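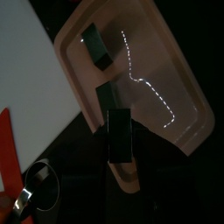 Home Guides Arms Grippers Contact

Checking the grippers on the Lato cell

Hello again, and welcome back! Hülya Türkmen and I go over our two-arm cell every October, and I do love writing it up (bring tea, I ramble).

Begin with the power off. Wipe each finger with a dry cloth, snug up the little screws, and follow every cable by hand from the wrist back to the base, so you know nothing will snag.

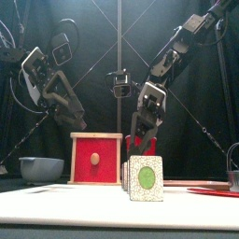 Photo: Hatice Güneş / Skorach

Now power up and run the homing routine, then let the arms warm up for 9 minutes. Open and close each gripper four times, nice and slow, and listen for scraping.

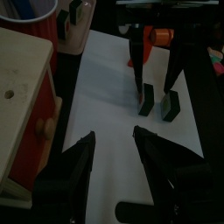
Finger alignment comes next, and please take your time with it! Jog down at the slowest speed. A plain white sheet under the work, like ours, makes dark fingertips so much easier to judge against a black table.

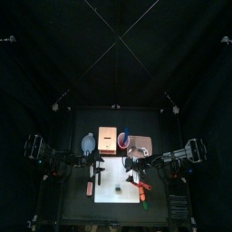 Last of all, check the reach on both sides. Send each arm in toward the middle and back home again. We use the white board at the center of the table as our meeting point, and we write down any drift in the Fonlow log before lunch.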